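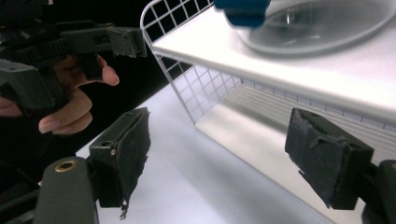
White shelving

Fladance shelving unit from Tendia: my review
By Araba Mensah

I put off buying shelves for the best part of a year. We had managed with two old bookcases that came with us from the last flat, and I'd grown fond of them, but one had started to lean and my husband had begun giving it a wide berth with his tea. So in May I finally sat down with a tape measure and a biscuit and ordered the Fladance in white.

I very nearly went for the Baert instead. It's a handsome thing, and my friend Kekeli Tsikata has one in her hallway that I admire every time I go round (she has much better taste than I do and a much bigger hallway). In the end it was too deep for our wall, and I didn't fancy catching my hip on it every morning for the rest of my life.

The boxes were heavy. Get someone to help you up the stairs with them, and open them in the room where the shelves are going to live. Putting the unit together took the two of us an afternoon, with a break for lunch and another for a small disagreement over which way up the side panels went. The drawings are clear enough once you've spotted the little arrows, which I hadn't. All the screws were there and we had 3 left over, now in the kitchen drawer with all the others.

Do fix it to the wall! The bracket is in the bag with the feet, and it's easy to miss. Our skirting board is a chunky old one, so the unit stood slightly proud of the wall and I had to pop out for longer screws.

Each shelf is meant to take 18 kilos. I haven't weighed anything, but I've given one of them all my cookery books and it hasn't bowed so far. White was a bit of a gamble. It has made that dark end of the room feel much more cheerful, and it wipes down nicely with a damp cloth, but it does show every fingerprint and I'm forever going over the edges.

My one real grumble is that the shelves only move up and down in big steps. My tallest folders either scrape the one above or sit under a great gap, and I'd have loved another row of holes. The Flaltirano baskets sold to go with it are lovely but dear, and I've made do with the ones I had.

Would I buy it again? Yes, I think so, and I've got my eye on the narrow one for the landing.

4 stars out of 5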